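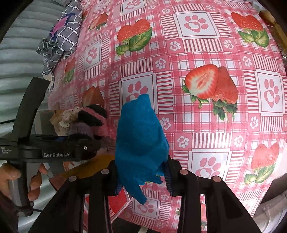
**Two-handed laundry trial halted after arms pull against each other**

Verngate has withdrawn 3,039 recordings of household cloth handling after a processing fault put the left and right hands out of step with each other. The fault came to light when a two-armed sorting machine trained on the recordings pulled a towel tight between its jaws and tripped its own force limit at the Plamora laundry in Wastell.

There were no injuries. The machine stopped inside its guard, and the only damage reported was to the finger pads on one arm and to the towel. Plamora has returned the station to manual sorting and does not expect the machine to run again before November.

The recordings were made by people working with a gripper in each hand. They picked up, moved and put down clothing and small towels on beds and tables in ordinary homes. Each gripper produced its own record of position, jaw opening and camera view, and the two records were then joined into a single sequence for training. Verngate says the raw records are sound and that the error was introduced in its own conversion software, after the recordings had been copied off.

**What happened at Wastell**

The machine had been installed to take mixed items from a table, separate them and place them in one of four bins. It had completed supervised runs on single items without a stop. The failure came during the first session in which piles were left tangled, a condition in which both arms have to work on the same piece.

According to the site log, the right arm took hold of a bath towel and began to lift while the left arm was still closed on the other end. In the intended sequence the left jaw holds the pile down, waits for the right to draw the towel clear, and then lets go of anything that has come with it. The left jaw did not open. The right arm carried on upwards until the load at its wrist passed the limit and the controller cut drive to both arms.

Kirsty Halliday, who manages operations at Plamora, said the stop worked as specified. "The guard was shut and the arms halted when they were meant to. Our concern was that it had done the same thing on the next pile, and the one after that. A single snag we would have logged and moved on from."

The session was ended after five stops. In each, the left arm released late. Replacing the worn pads made no difference, and a check of the jaw motors found both opening and closing within tolerance. Commands were reaching the left jaw on time. The commands themselves were late.

**Tracing the fault**

Plamora passed the logs to Boutros, an independent test house, which compared the machine's behaviour with the recordings it had learned from. Leen Hamdan, who carried out the work, played back joined sequences beside the raw left and right records and found that they did not match.

The difference was caused by a trimming step. Most recordings begin with a short period in which the person is getting ready and neither gripper is moving. This idle time is of no use in training, and Verngate's software removed it. The software looked for the first movement in each record and discarded everything before that point. It did so for each hand separately.

Where both hands began moving together, the result was correct. Where one hand moved first, the two records were cut at different points and then laid side by side as if they started at the same moment. The hand that had been waiting was moved earlier by the length of its wait, and every later action by that hand was moved with it.

Most of the people recorded led with the left hand when steadying a pile and with the right when drawing an item out of it. In the joined sequences, the right hand therefore appeared to begin lifting before the left had finished its part. A machine copying that pattern would start the lift too soon, or, put the other way, release too late. The effect varied from one recording to the next, and for this reason it did not show up as a fixed delay that could be measured and taken out.

"The error is in relative timing only," the Boutros report states. "Viewed singly, each hand performs a complete and plausible task. Inspection of either record alone would not reveal a defect."

Verngate's acceptance checks did exactly that. Each record was tested for missing frames, for jumps in position and for jaw readings outside the possible range, and all of these tests were run on one hand at a time. No test compared the two. Joined sequences were watched by a reviewer, but only for a small sample, and the sample was drawn from tasks in which both hands start together, such as folding a flat item along its middle.

**Why single items passed**

The early runs at Plamora did not expose the fault for a similar reason. With one item on the table the arms seldom hold the same fabric at the same time, and an arm that is slightly late does no harm. Tangled piles are different. One jaw may be closed on several layers, with part of another garment caught between them, and the other arm has to judge when those layers are free.

Hamdan's report also lists a second, smaller problem. In some recordings made on beds, the lower finger picked up a fold of the sheet along with the item. The people recording usually felt this and let go. In the affected sequences the correcting movement of one hand no longer lined up with the other, so that a pinch of bedding appeared to be part of a normal grasp. The report recommends that these recordings be marked and kept out of training even after the timing has been put right. It adds that heavily patterned sheets made the extra fold hard for reviewers to see, and that the jaw opening should be used as a check instead of the picture alone.

The report finds no fault in the hand-held grippers, their clocks or the cameras fitted to them. Start times were correctly stamped in all of the raw records examined. The stamps were dropped by the trimming step and rewritten from zero.

**Correction**

Verngate has changed the software so that idle time is removed only where both hands are still, with a single cut applied to the pair. Original time stamps are now carried through to the finished file. Asif Satti, who leads the data group at the company, said the withdrawn recordings would be converted again from the raw records and would not need to be repeated.

"We still have everything that came off the grippers," he said. "It has to be run through again, and then every pair has to be checked as a pair. The second part is the slow one."

The new check looks for moments when the two jaws must agree, chiefly handovers, in which an item passes from one hand to the other. If one jaw opens before the other has closed, and the item is not seen to fall, the recording is set aside for a person to review. Sivaprasad Varghese, who wrote the check, said it would also set aside some good recordings, among them those in which the item was resting on the bed during the handover. The company has accepted that for the present.

Customers who received the recordings have been asked to stop using them and to retrain any two-armed system built on them. Systems that use one arm are not affected, as the left and right records remain valid when taken separately. Verngate has not said how many customers are involved.

Boutros has made two recommendations to Plamora. The first is that the force limit be lowered while both arms hold the same item, so that a disagreement between them is caught before the fabric is stretched. The second is that tangled piles be included from the first day of any supervised trial. Dima Boutros, who runs the test house, said the present limit had been set to protect the arms. "It did that. It was never chosen with the towel in mind."

Halliday said Plamora would adopt both measures. The lower limit has been entered in the controller and tested with the arms under manual control. The damaged pads have been replaced, and the machine will stay isolated until retrained software has been supplied and the Boutros tests have been repeated on site.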